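3.2 Counter surfaces and the single-item condition

The kitchens in the study differ mainly in the amount of level surface available near the sink. In the Drinosen layout, the counter and the sink area adjoin, so that an item set down during food preparation tends to remain within reach of both. The Amodora layout separates the two by a gap that a person must step across. We expected this difference to affect where small packaged goods come to rest, and the results in Section 4 bear this out for cans and jars but not for bags.

A placement is defined here as any event in which a packaged item is set on a horizontal surface and released. The full log holds 630 placements. Of these, 514 could be assigned to a surface type and a zone without dispute between the two coders. The remainder were excluded, mostly where the item straddled two zones or rested partly on another object. Excluded placements are not evenly distributed — the narrow ledges behind sinks account for more than their share — and counts for ledges should therefore be read as lower bounds.

Surfaces were grouped into four types: wood counter, tiled counter, molded drainboard and stovetop. Ledges and shelves were coded separately. Each wood counter was divided into a front zone and a back zone by a line parallel to the front edge at half the depth. The back zone is of practical interest for two reasons. Items left there are less likely to be knocked off, and they occupy space that would otherwise be lost behind a cutting board. In the pilot data from Stollau, residents described the back zone as the place for things "not finished with," a phrase we adopted in the coding manual.

The single-item condition isolates one packaged item on an otherwise clear working surface. It serves as a baseline against which the crowded conditions are compared. A cylindrical can was chosen because its footprint is the same in every orientation about the vertical axis, which removes one source of disagreement in coding. Cans also have a firm edge at the base, and the distance from that edge to the front of the counter can be taken with a ruler. Figure 3 shows the condition on a wood counter, with a green can that has a dark gray lid. 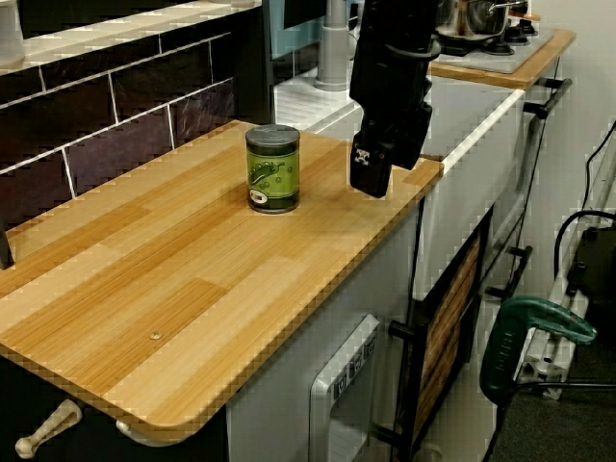
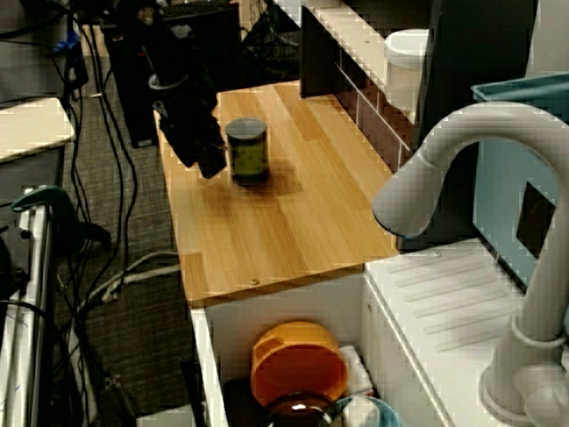 Figure 3. Single-item condition, wood counter. Both views show the can standing upright toward the back of the counter. The tiled backsplash appears in the first view; the open cabinet and the ridged drainboard appear in the second.

Several features of the layout in Figure 3 bear on the coding. The counter is made of glued wood strips, and in the second view the grain lines run from back to front. Where strips run in this direction they can be used as an informal guide for left-to-right position, although all values reported here come from direct measurement. The front corners visible in the first view are rounded. We treated the rounded portion as outside the usable area, following the rule that a surface counts as usable only where the full base of the item can be supported.

The drainboard sits lower than the wood counter. Residents in crowded conditions often used a drainboard as overflow space, and the step down matters because it sets a limit on sliding: an item can be pushed along a counter but must be lifted to cross a change in level. Parallel ridges of the kind seen in the second view further reduce the contact area under a flat base. For this reason, cans and jars placed on drainboards were coded as temporary unless they remained there through the end of the session. Temporary placements are kept in the log and reported on a separate line in Table 5.

Storage below the counter was recorded but not scored. The open compartment in the second view holds cookware and tableware, among them an orange bowl, a glass pot lid and a light blue bowl, together with a folded white cloth. Mixed compartments of this sort were common across the sample. Soomro, the densest of the layouts, had the most of them, and it was also the layout in which packaged food was most often left on the counter at the end of a session. We considered whether the two facts are linked. A compartment filled with bowls and lids offers few flat, free spots for a can, and a person holding one may find the counter the easier choice. The present data cannot separate this account from a simpler one, in which dense layouts merely have less storage of every kind.

The stovetop was coded as a surface in its own right even when a pot occupied part of it, as in the first view. Burner grates give poor support to a narrow base, and placements of packaged goods directly on grates were rare. They did occur, however, and always in layouts where the stovetop and the main counter were on separate runs. We return to this point in Section 5.1.

3.3 Measurement and reliability

Position was recorded as two distances, from the front edge and from the nearest side edge, both taken to the closest point of the item's base. The reference depth for back-zone coding was set at 400 mm from the front edge on counters too irregular to be halved. All other counters used the half-depth rule. The two rules were compared on regular counters, where they gave the same zone for all but 18 placements. Those placements were close to the dividing line and were assigned by the half-depth rule.

Items with lids were measured at the base, never at the lid, which on some packages is wider than the body. Labels were not used to determine the front of a can. An early version of the manual asked coders to note the direction in which the label faced, on the assumption that people turn labels toward themselves when they intend to use an item again soon. Agreement on this variable was poor for wraparound prints, where no single panel is clearly the front, and it was dropped before the main round of coding in September.

Lighting was left as found. Shadows on pale wood can make the base of a dark or muted item look larger than it is, and coders working from images were instructed to locate the base edge from at least two views before assigning a zone. Where only one view existed, the placement was flagged. Flagged placements were retained if the item lay clearly inside a zone and were otherwise treated as excluded.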